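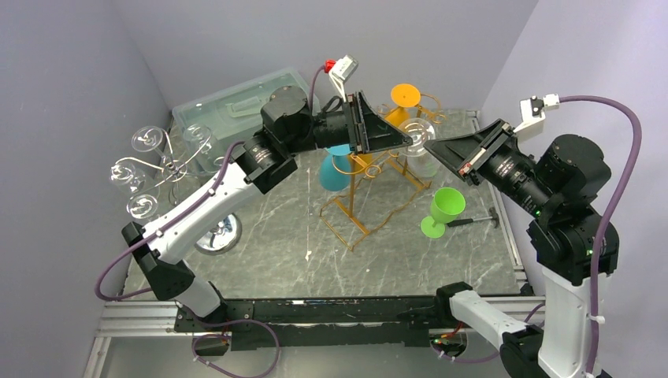

Urmas Rebane says the fiscal note on the deposit bill is wrong by a full year. His reading is that the repeal clause takes effect in July, so the second-year column should be zero. I checked section 2 against the substitute text. He is right about the clause, wrong about the column: claims filed before repeal are still paid out, and the note carries those.

Committee met until 6:40 p.m. Testimony on the bottle and can deposit ran long. Sestow supports the bill if the handling fee stays in. Clastus opposes it as written and wants retailers under 1,000 square feet exempt. The sponsor took the exemption as a friendly amendment, then had to withdraw it when staff pointed out that the definition of "retailer" sits in a different chapter, outside the bill's title. It would need a new bill or a floor substitute. Left open.

Roll call not taken. The chair wants 62 firm votes on the floor before she moves it out. Strazds has a list with 18 undecided, mostly members from border districts, where the worry is containers brought in from the next state over. The bill handles that with a label requirement. Enforcement language is thin: "the department may inspect," no schedule, no penalty.

To do: redline section 4, get the corrected cross-references to drafting before noon, ask Strazds for his list by district. Rebane still wants a revised note. I told him to send the request in writing.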